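Prirnis to Add Robot Arms at Tudose Packing Plant

17 Oct 2024

Prirnis will put robot arms on two packing lines at its Tudose plant in March, the company said. The arms will take over stacking small cartons, a job now done by hand on both shifts.

The plant employs 187 people. No jobs will be cut, and the 79 workers who stack cartons will keep their current pay grade. Most will move to line setup, quality checks or shipping.

"My wrists hurt by the end of a shift," said Genalyn Dimaculangan, a packer on the second line. "I've signed up for the setup class. I want to know how to fix the thing when it stops."

Plant manager Sipho Gumede said the arms must pass stacking trials before they go on the floor. In the bench test, colored wooden cubes are stacked three high on a square marker, with red at the bottom, yellow in the middle and green on top.

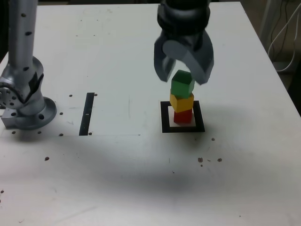

Training

Classes are paid and held during work hours. Workers can sign up with Janelle Talavera in the plant office.

Media contact: Gerardo Saludo, Prirnis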